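Light green cotton for kitchen curtains, line or no line?
Sewing & Soft Furnishings > Curtains and Blinds

brikhem_areeba
I have 5 yards of light green cotton from Nuchit and a kitchen window that faces west. I want two plain panels on a rod. Do I need to line them? I'd like to skip it if I can. Prewashed already, warm, tumble dried.
Areeba

shiuli_w
Skip it. Kitchen curtains get washed all the time and a lining shrinks at its own rate. Mine pulled crooked after the second wash.

threadcount6
I'd line it. West sun will fade green in a couple of summers. Prewash the lining too and it won't pull.

shiuli_w
I did prewash it. Still pulled.

arsalan_p
Depends how thin it is. Pinch up a fold and see how it behaves. If it creases hard and stays that way, it will look limp on a rod without some weight behind it.

brikhem_areeba
OK, the color and the pinch, before I cut anything: 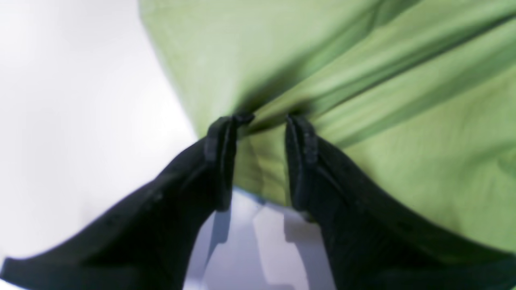 Re: Light green cotton for kitchen curtains, line or no line?

arsalan_p
Small wrinkles where it's held, one long crease and some soft folds fanning out. I'd leave it unlined and do a deep double hem, 6 inches at the bottom.

threadcount6
You can't judge weight from a picture. Hold it up to the window around 5 in the afternoon. If you can see the neighbor's fence through it, line it.

shiuli_w
It's a kitchen, who cares about the fence. That's a nice yellow-green by the way, paler than I pictured.

brikhem_areeba
Went and held it up. I can see the fence but only just. Going unlined with the deep hem, and I'll baste it first in case I change my mind. Does the double hem get pressed before or after pinning?

arsalan_p
Before. Press, then pin, then hang it overnight before you stitch.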